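Walk-through checklist, Jestley guest house, 11/03/2026

I do this before every changeover, and I've kept my comments in because Cengiz Kahraman takes over the rounds in August and he asked what I look for. The house is 2,281 square feet, so give yourself the whole morning!

**Entry and stairs**

- [x] Porch light and bulb. Fine.
- [x] Handrail tight top to bottom. I lean on it with my full weight, and I'm not a small man.
- [ ] Stair runner. Third tread has a lifted corner (again). Tacked it down, needs proper glue.
- [x] Smoke alarm, upper landing. Loud enough to scare the neighbor's dog.

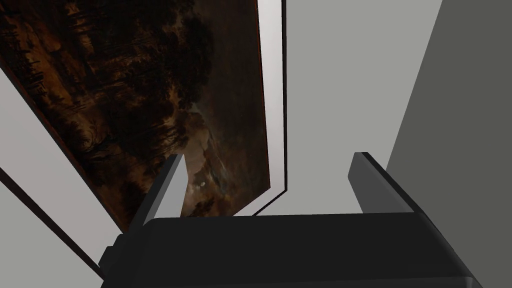
Pinch points are my pet subject, so bear with me. Folding chairs, the ironing board, the step stool, the sofa bed: open and close every one of them yourself, slowly, and watch where your fingers want to go. What you're looking for is any place where two flat pieces lean in toward each other with an open gap between them, like the two dark plates up there, and then you ask whether a kid could get a hand in while it's closing. The ironing board failed last year and I threw it out. The new one passed.

- [x] Folding chairs, all latches hold.
- [x] Step stool, rubber feet on.
- [ ] Sofa bed. Left hinge is stiff. Oil it before the next guests.

**Doors and windows**

- [x] Front door opens from inside without a key.
- [x] Back door, same.
- [ ] Bathroom door sticks at the bottom. I planed it once and I guess I was too polite about it.
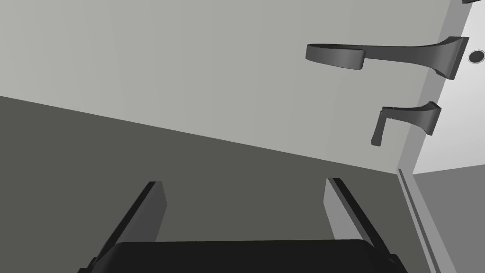

- [x] Bedroom windows open wide enough to climb out of. Try them all the way, don't just crack them and move on (I know you, Cengiz).
- [x] Window cords tied up high.
- [x] Door code changed to the new one. It's in the Grarkine binder, not on the fridge, please!

**Walls and hanging things**

- [x] Mirror in the hall, both screws snug.
- [x] Bookcase strapped to the stud.
- [ ] Coat rack wobbles. Moved the heavy coats to the closet for now.
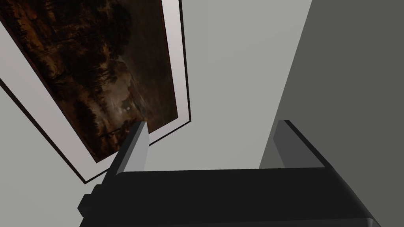
- [x] Curtain rods hold a good tug.
- [x] No nails sticking out where something used to hang.

**Bathroom and hot water**

- [x] Outlet trips when I press the test button, resets fine.
- [x] Tub mat sticks. Check the suction cups one at a time, they go bad in the middle first.
- [x] Water heater set at 120, no drips at the valve.
- [ ] Fan is noisy. I cleaned out a shocking amount of lint and it still rattles, so I've asked Uysal for a quote. 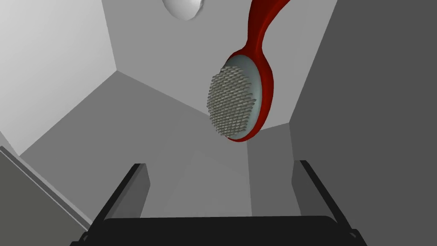 **Bülent Güneş**
House manager, Jestley

Open items go in the binder with your initials. If the stair tread lifts again, block off the stairs and call me, even if it's late. Next full round is in 30 days.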